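Wumine publishes its house rules for two-armed laundry work

May 26, 2024 - I'm Adanech Fikre, and I look after bench standards at Wumine. Today we're putting our house rules for tabletop robot work online, free for anyone to copy, mark up or argue with!

We started writing them in April, after Remo Cirillo and I found that two shifts were logging the same task in two different ways. One called a shirt "done" when it left the hanger, the other when the gripper let go of it. So we sat down and went through 728 logged runs with a pot of coffee (several pots).

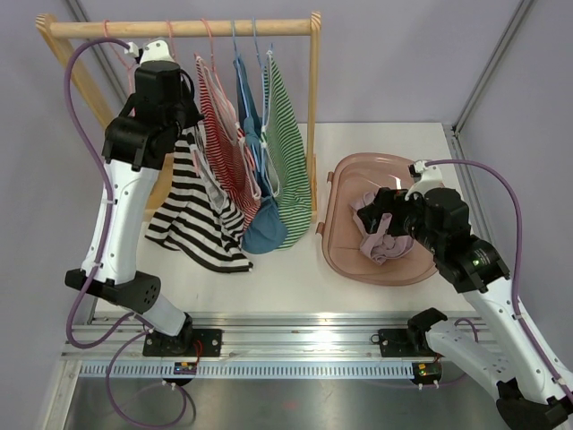

What's in the rules

There are 82 of them, and most fit on one line. Each arm gets its own side of the table. The basket stays within reach of the right arm, the rack stays at the back, and cables get clipped along the arm before power goes on. 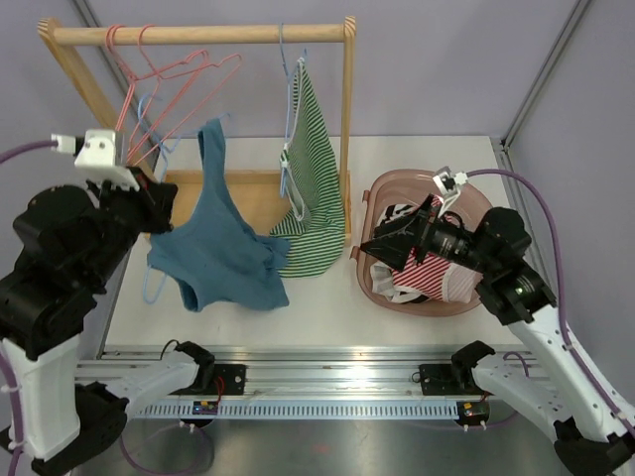 My favorite is rule 70 - if two hangers tangle, the run gets logged as it is and stays in the record. Torunn Strömberg fought hard for that one, and I've come around to her side. We'd love comments from other labs, especially on gripper force with thin fabric, where our wording is still pretty rough. Desta Demissie is collecting them for the next version.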